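Vurkov Table & Banner
Home / Shop / Church & Advocacy / Evora Lobby Table Kit

Evora Lobby Table Kit
Item no. 3020
$83

In stock, leaves the shop the next working day

I put the first Evora together for my own church in Chornovol, back when our voter registration table was a card table with a bedsheet on it and a sign written in marker that had started to run. People walked right past it. I don't blame them, I would have walked past it too! So I sewed a proper cover, had a sign printed that you could read from the coffee line, and found a bag that would hold the whole business. Then a church across town asked to borrow it, and they kept it for so long that I had to make another one. That second one is pretty much what you get when you order item 3020. 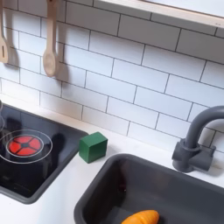 Displays & Table Kits

The Evora is a complete setup for a registration table, a petition table or a "write to your state rep" table in a lobby, a fellowship hall or the back of a school gym. You bring the table and the forms, and everything else comes out of the bag. I can set mine up by myself before the early service with a cup of coffee going cold next to me, and I am not a fast person in the morning.

What comes in the bag

Fitted table cover in navy, open at the back so you can get your knees and your boxes under it
2 tabletop signs, one reading REGISTER TO VOTE HERE and the other left blank with a slide-in sleeve for your own page
Clear-front literature rack with four pockets
Clipboards with pens on cords (the cords are long enough for left-handed people, I checked, I'm left-handed)
Locking drop box for finished forms, with a pair of keys
Clakov carry bag with shoulder strap

Packed up, the whole thing weighs 11 pounds. I carry it from the far end of the parking lot without stopping, which I could never say about the old plywood display our county group used to haul around.

About the cover

It's a polyester knit with a bit of stretch, cut for the regular six-foot folding table that every church in America seems to own. Wash it cold, hang it up, and don't iron it. If you get coffee on it, cold water and dish soap will take care of most of it, and navy hides the rest. I tried a white one early on because I thought it looked cheerful, and after one potluck I never made another.

It will go on an eight-foot table too, but the ends ride up and you'll see the legs. If you mostly use the long tables, write to me before you order and I'll quote you on a longer cover.

About the drop box

This is the part I get the most mail about. It's a gray steel box with a slot on top wide enough for a full sheet folded once. People are handing you a form with their birth date and address on it, and they like to see it go into something with a lock! Before I had the box I used a manila folder, and I noticed folks holding on to their form a little too long before they let me have it.

Please keep one key somewhere other than on the bag. I can replace a lost pair if you send me the number stamped on the lock, but I can't do it overnight.

A word on rules, which I'm not the right person to give you

States have their own rules for who can collect registration forms and how soon they have to be turned in, and some of them want you to sign up or take a short training first. Call your county election office before your first morning out. The one in my county has always been friendly on the phone, and they mailed me a stack of blank forms without any fuss.

The same goes for what you put on the table. The sign that comes with the kit doesn't mention a candidate or a party, and I won't print one that does. If your church puts out issue material, on life or schools or religious liberty or anything else, ask whoever handles legal questions for you how they want it kept apart from the registration side. At our place we run them as separate tables on separate weeks - it's simpler for everybody, and I only have to remember one speech at a time. 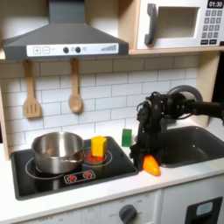 Can I use the blank sign for a petition drive?
The sleeve takes any ordinary letter-size page, so you can print a petition title at home and slide it in. Go for big type and few words, and stay away from glossy paper because it catches the ceiling lights.

Does the kit come with registration forms?
It doesn't. Forms are different from state to state and they get revised, so anything I packed in here would be out of date before long. Get them fresh from your election office.

Can we use it outdoors?
On a calm day, sure. The cover clips down well enough but the signs are light, and I've chased one across a church lawn in heels. Put a book behind each one, or buy the sign weights listed under Add-ons.

Will you put our church name on the cover?
I can, in white lettering on the front panel. Send me the exact wording by email, spelled the way you want it, and give me a couple of extra weeks. September gets crazy around here, so if you need a printed cover for the fall, please get your order in by the end of July.

Add-ons

Sign weights, set of two
Extra clipboard with pen and cord
Spare four-pocket rack
Replacement Clakov bag (the zipper on the old style was bad, and if yours is one of those, tell me and I'll swap it for free)

Shipping and returns

I ship by ground in a plain carton. If you're near Chornovol you can pick up at the shop door and skip the shipping, just write PICKUP in the order notes. Call before you drive over, I'm often out back at the cutting table and don't hear the bell.

Unprinted kits can come back within a month if they're clean and everything is in the bag. Printed covers are yours to keep, I'm afraid. If something shows up broken, send me a note with your order number and I'll get the replacement part out to you first and we can sort out the old one later.

Groups ordering several kits for a whole county or a network of churches should email me for a price. Tell me how many tables you'll be running and when you need them.

Add to cart
Ask me about this item
See also: Floor banners, Petition clipboards, Literature racks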